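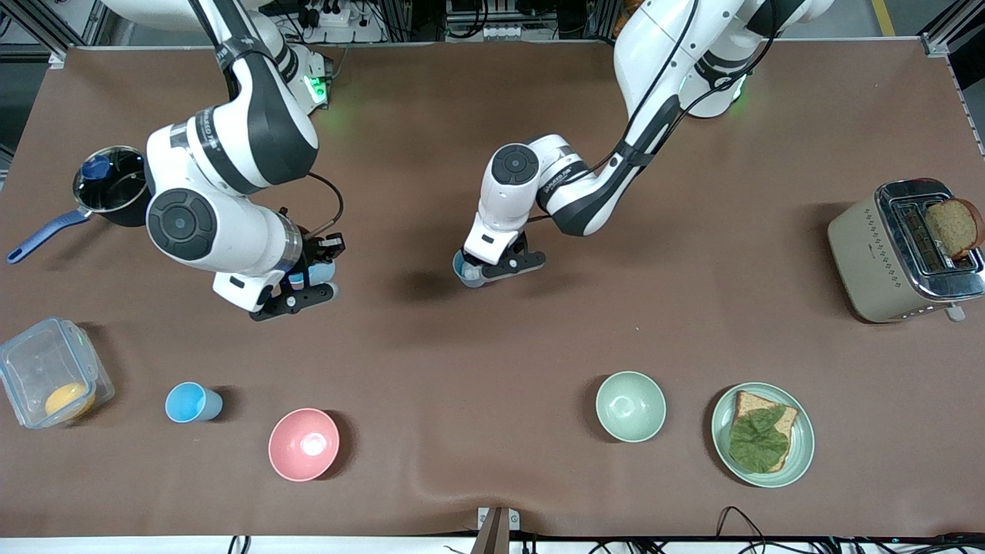

Old river maps come out of the tube curled and stay curled. Dont iron them. Lay the sheet face down overnight, books on the corners, clean paper between. You want a wide table with a smooth mat over it, brown like this one or any color, no ridges. Wood grain will print right through thin survey paper if you lean on it.

Creases - damp cotton cloth on the back only, barely damp, then weight. Takes 2 nights, sometimes more. My Bradgate valley sheet took 4 and the fold at the Cluner ford still shows.

Tape. Leave it alone if it's brown and crispy. Fresh tape, low hair dryer, peel slow and flat.

Pencil notes on the margins are worth keeping, somebody marked every spring above Flavus on mine. Dirt comes off with a soft white eraser, crumbs brushed toward the egde. Skip the blue ink for rivers, it smears on the older printings.

Storing: flat under the bed in a big folder. Rolled is ok if the tube is wide. No rubber bands!! Keep out of the kitchen - steam.

Next up, mounting the Chien delta sheet on linen.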